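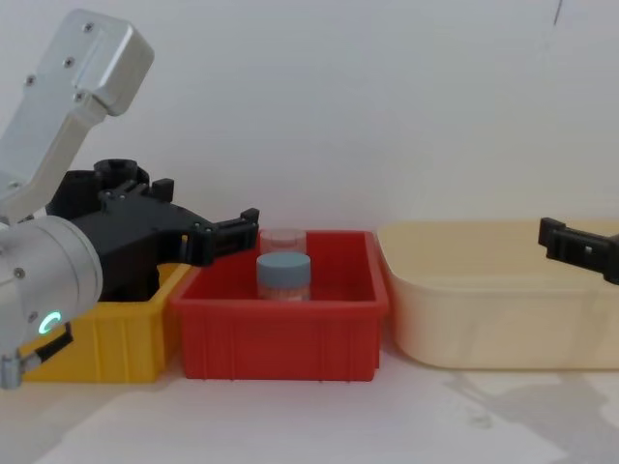 Ross Lindsay wrote in to say that colored bins are the only storage trick that has ever stuck in his house, and that he would trade every labeled drawer he owns for three open tubs and a clear table.

I read his note over my first coffee and wanted to cheer, since I've been saying the same thing to anyone who'll stand still long enough! Open bins, different colors, all in a row. You see what you have. You see what you're about to knock over. And small jars, which are the worst offenders in any house I've ever lived in (they roll, they hide behind the flour, they breed), finally have somewhere to stand up.

Welcome to the bins and jars page of the Govton tidying gallery. It's a small page and a happy one. We had a long table, a pile of little containers from the shared pantry and the craft shelves, and a whole January afternoon with nothing else on it. I love an afternoon like that. Some people go skiing.

Last updated: January

A few notes on the first picture

The red bin is my favorite of the bunch, and two little jars look so good standing up in it, one with a blue-gray lid and one clear all the way through. See how the lids come up past the rim? You can grab a jar by the top without tipping the bin or digging around with your fingers. I didn't understand how much difference that makes until I'd lived with deep baskets for years and lost a jar of cloves for an entire winter.

The big cream tub next door gets all my bulky stuff at home: bags of dried beans, the tall bottles, the box of birthday candles that won't fit anywhere. I like the rounded corners because they're so easy to wipe out. One swipe with a damp cloth and you've got everything, crumbs included.

How we sort at Govton

We've gone back and forth on the rules so many times that I finally wrote them on the inside of the pantry door. They're called the Loltar rules, after the old street the pantry used to be on, and everyone pretends to know them by heart.

Red is for small things you're using this week. If it has a screw lid and it fits in your palm, it probably goes in red. Spices, beads, the good buttons, cinnamon sugar, whatever you're in the middle of.

Yellow is for things that need a decision. Is the lid cracked? Does anybody know what it is? Does it smell like anything? Into yellow it goes, and you have to deal with yellow before you go home. I cannot tell you how much I love yellow. It stops me from standing there with a mystery jar in my hand for ten minutes while everything else piles up.

Cream is for whatever is left over, plus anything too wide for the other two. Small things do wander into it, and we've stopped fussing about that. They get moved over at the end.

Our biggest jar holds 800 grams of rice and it doesn't go in a bin at all. It sits on the shelf like a king.

Jars with see-through sides win every time with me. I used to buy pretty tins, and I still have a weakness for them (there's a green one from Gkikas, the little kitchen shop by the post office, that I'll never part with), but I open every single one of them looking for the baking soda. With a clear jar you just look. If you've inherited a stack of tins and can't bear to let them go, put them on a low shelf where you can read the lids from above, and write on the lids in grease pencil. It wipes right off when you change your mind, and you will change your mind!

Lids, while I'm on the subject. Keep the jar and lid together. Always. I know it's tempting to nest the empties and toss the lids in a bag, and I know it saves a ton of room, and I also know what it's like to sit on a kitchen floor trying fourteen lids on one jar. A jar with its lid on takes up a bit more space and keeps the dust out. Worth it.

On to the second picture, where the sorting looks different and the bins are in the same order.
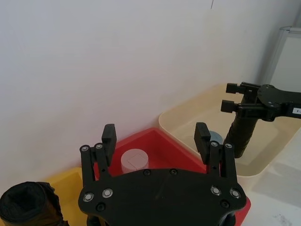 Red in the middle, yellow to the left, cream to the right.

I have a soft spot for short, squat things like the little white one in the red bin. They don't topple when the bin gets shoved along the table, and a flat top is perfect for a round sticker. My own habit is to write what's inside on the sticker and the month I filled it, nothing else. I've tried the longer kind of label, with the recipe and the source and a tiny drawing of a leaf, and it was gorgeous, and I kept it up for four jars.

The other thing I want to rave about is the row itself. Stacking is so tempting when you're short on space, and I've stacked everything at one time or another, but a row of open bins lets you work straight across with both hands and never lift anything off anything. If your counter isn't long enough, try a shelf at waist height, or even an ironing board. I've done the ironing board! It works better than it has any right to, as long as you lock the legs.

Things readers keep asking

Do the colors have to be these colors? No, use whatever you've got. A friend of the page runs the whole system in three shades of blue and swears by it, though I'd be putting cumin in the button bin within an hour. Pick colors you can tell apart in bad light.

Plastic or wire? Plastic for small jars, for me. Wire baskets are lovely for onions and dish towels, but little round bases catch in the gaps and lean.

How often do you redo it? Red gets a look every time I cook. Cream gets a proper turn-out each season, and I put music on and make an event of it. The Tustora reading group down the hall has started doing their supply cupboard the same day we do ours, so there's now soup afterward, and bread if somebody remembers the bread.

Where do the empties go? Washed, dried upside down on a towel overnight, lids back on, then onto the swap shelf by the Govton side door. Take what you need. The tiny ones go fastest, so come early if you're after those, and please leave the wide-mouthed ones for the jam people until after berry season. They get so excited.

If you've got a bin row of your own, send a picture! I want to see the odd ones most of all, the cut-down milk jugs and the shoebox lids and the muffin tins full of screws. The next page in the gallery will be drawers, and I already have strong feelings about forks.

601 shares
2 comments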